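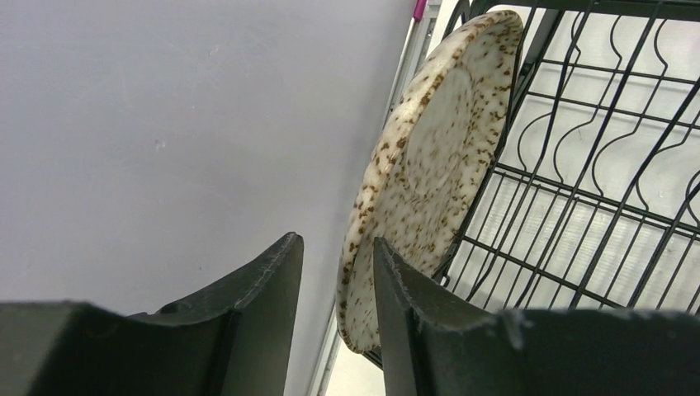

1/ Automatisation de la plonge : où on en est en avril

Je bosse à la plonge de la cantine Ivimen. On est 5 sur le poste, en deux équipes. Depuis l'hiver il y a un bras Zastik au bout de la ligne, côté égouttoirs. On me demande souvent comment ça se passe, donc je fais un fil.

2/ Ce que fait le bras : il prend les assiettes une par une et les range debout dans l'égouttoir. C'est tout. Il ne racle pas, il ne trie pas les couverts, il ne touche pas aux verres. Le chargement de la machine, c'est toujours nous.

3/ Notre vaisselle a l'aspect du grès, blanc cassé moucheté de brun, avec un bord épais. Jolie en salle, lourde en fin de service. Les anciennes assiettes en porcelaine étaient plus légères, mais elles s'ébréchaient tout le temps. La direction a changé le service de table avant d'acheter le bras, et personne n'avait pensé à vérifier que les pinces suivraient.

4/ Du coup les trois premières semaines ont été pénibles. Réglages le matin, réglages le soir, et entre les deux on rangeait à la main comme avant, avec le bras à l'arrêt qui prenait la place d'un collègue.

5/ Ce qui a débloqué les choses : Niamh Ó Ceallaigh, de chez Rerex, est venue passer deux services complets avec nous. Elle a regardé comment on attrapait les assiettes et elle a refait les réglages de serrage avec Nkrumah, mon chef d'équipe.

6/ Côté corps, la différence est nette pour moi. Le geste qui me faisait mal, c'était la torsion du poignet pour poser l'assiette sur la tranche. Je le fais beaucoup moins. Par contre je reste plus longtemps au prélavage, penché, et là c'est le bas du dos qui prend. On a demandé un bac plus haut. Toujours pas de réponse.

7/ Côté rythme : le bras ne s'adapte pas à nous, on s'adapte à lui. Quand la salle se vide d'un coup vers 13h15, on va plus vite que lui et ça s'empile. L'un de nous repasse alors à la main sur un deuxième égouttoir. C'est prévu dans la consigne maintenant. Au début on se faisait reprendre pour ça.

8/ Les doigts de la pince s'usent. Le bord du droit est effiloché, il y a une marque claire sur le dessus. Rien de grave pour l'instant, mais qui surveille ça ? Pas le fournisseur. C'est nous, à la prise de poste, et ce n'est écrit sur aucune fiche. Nkrumah Bonsu a demandé que ces minutes soient comptées dans le temps de travail. Accordé : 10 minutes par équipe.

9/ Question des postes, puisque tout le monde la pose. Aucun licenciement. Mais une collègue est partie à la retraite en février et elle n'a pas été remplacée. On était donc six, on est cinq. Sur le papier le bras n'a supprimé personne, dans le planning il manque quelqu'un. Les deux phrases sont vraies et j'aimerais qu'on arrête de ne citer que la première en réunion.

10/ Formation : une demi-journée chacun. On sait arrêter le bras, le relancer, dégager une assiette mal prise. Pour le reste il faut ouvrir un ticket. Le dernier en date porte le numéro 3124, il concerne un arrêt en plein service, et on a attendu presque 11 jours avant que quelqu'un vienne.

11/ Prochaine étape annoncée : un deuxième bras, pour les bols, sur le site Aryee. L'équipe de là-bas m'a écrit pour savoir quoi demander avant l'installation. J'ai répondu : le temps d'entretien par écrit, la hauteur des bacs, et le droit de repasser en manuel sans appeler un chef.

12/ Si d'autres plongeurs ou plongeuses ont ce genre de matériel, je veux bien savoir comment vous gérez le coup de feu. Je lis les réponses après le service.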